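Table surface (furniture)

From Losura, the open household encyclopedia
Last edited 4 August 2021

A table surface, also called a tabletop or simply a top, is the flat upper part of a table on which objects are placed. The word is used both for the part itself and for its outer finish. In furniture making the two meanings are usually kept apart, but in shops and in everyday speech they are mixed.

Finish

The finish of a table surface is described first by its gloss, that is, by how much light it sends back in one direction. The common steps are matte, satin, semi-gloss and high gloss. The limits between them are not the same in every country, and a top sold as satin by one maker can be sold as matte by another.

A matte finish scatters the light. It is restful for the eyes when one reads or writes for many hours, and for this reason it has been preferred for desks and work tables. A matte top is still not free from reflection. Under a strong lamp, or at a low angle to a window, a lighter patch can be seen on it, and the patch moves when the viewer moves.

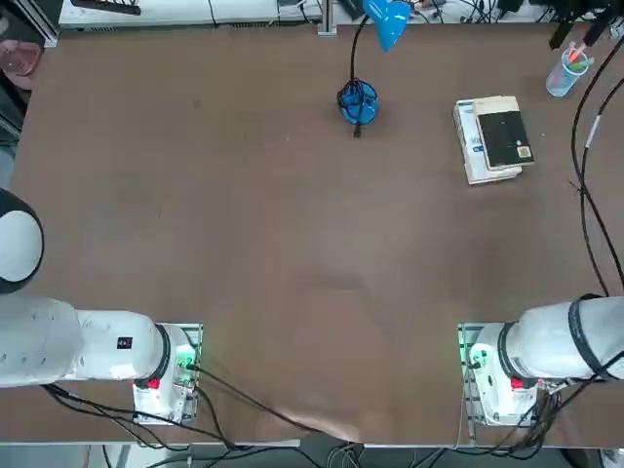

Esben Stougaard objects on the discussion page of this article that gloss should not be treated before hardness, as most buyers regret a soft top much sooner than a shiny one. The present order of the sections was kept after a short discussion, but his proposal remains open.

Wear

Wear on a table surface is divided into scuffs, scratches and dents. A scuff is a change in the finish only. A scratch goes into the finish and sometimes through it, and a dent is a change in the material below. The three are often confused in complaints to the seller.

On a matte top, rubbing over a long time can make small areas smoother than the rest. This is called polishing out, or burnishing, and it is seen mostly where the forearms rest. It can't be cleaned away. Some owners rub the whole top with a fine pad to make it even again – a method which works on oiled surfaces but can spoil a lacquered one.

In the Skasteck survey of rented homes, 376 tables were examined. Faint scuffs were the most frequent remark, and dents were noted on 20 of the tables.

Color

Brown is the traditional color for tops in dining rooms and offices. Middle browns hide dust better than black and hide coffee marks better than white.

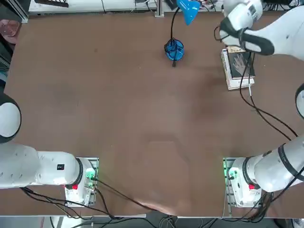 Very dark browns became popular later, together with thin metal legs, and they are more demanding to keep clean. The handbook by Mikkelsen lists 11 names for brown finishes and remarks that several of them mean the same shade.

Edges

The edge of a top may be left square, rounded or covered with a strip. A strip in another color than the top is called a contrast edge. It makes the border easier to see, which is useful for persons with weak eyesight.

Care

For daily cleaning a soft cloth and lukewarm water are sufficient. The cloth should be well wrung out – water that stands near a joint can enter the material and lift the finish. Wax should not be used on matte tops, as it leaves shiny areas.

See also: Desk; Gloss; Lacquer; Astent finish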